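**Member notes, 29th November**

## Does the "whole-home" dehumidifier plan add up?

Several readers have forwarded us the Pikton leaflet, the one that promises to cut damp "in every room" for a monthly fee. We read it twice and still can't find what a room is supposed to be. A hallway seems to count. So does a closet, if it has a door.

The offer runs like this. You pay $89 a month, Pikton lends you a unit, and a technician drops by every so often to empty the filter and tell you things are going well. Savings of "up to 300 dollars a year" on heating are mentioned in large type. The small type says those savings depend on your walls, your windows, your habits and the weather, so I'd put them down as zero until I saw a bill.
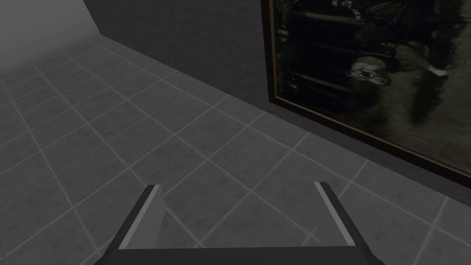 *Gray tile floor, dim light.*

Zixuan Xue signed up in August and let us look at her paperwork. The contract lasts 3 years. Leaving early costs $100, plus pickup, and the pickup price isn't written anywhere. She asked twice and got a brochure for a bigger unit. Her basement does smell better, she says, though she also fixed a gutter that same month, and I know which of the two I would credit.

Shuzhen Duan went the other way and bought a plain Rautiainen unit secondhand. She empties the bucket herself. It's loud, and she moves it out of the bedroom at night. She has no complaints about the price.

Pikton also says its sensors "learn" your home. We asked what they learn. The reply talked about comfort for two paragraphs and never got to the question. A cheap humidity gauge from the hardware store will give you a number, and you can write it on the back of an envelope.

If you're tempted anyway, get the pickup fee in writing and ask who owns the readings.

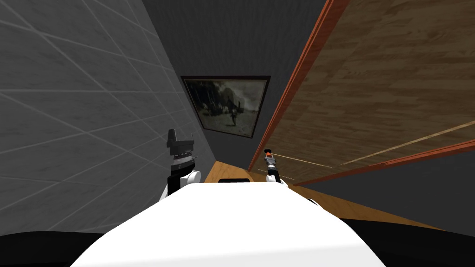 ## Replies to last issue

Two people wrote in to defend Vunum window film. Neither had taken a reading before putting it up, so we're leaving our "not convinced" rating where it is. Usow has promised us test results for its door seals and we are still waiting.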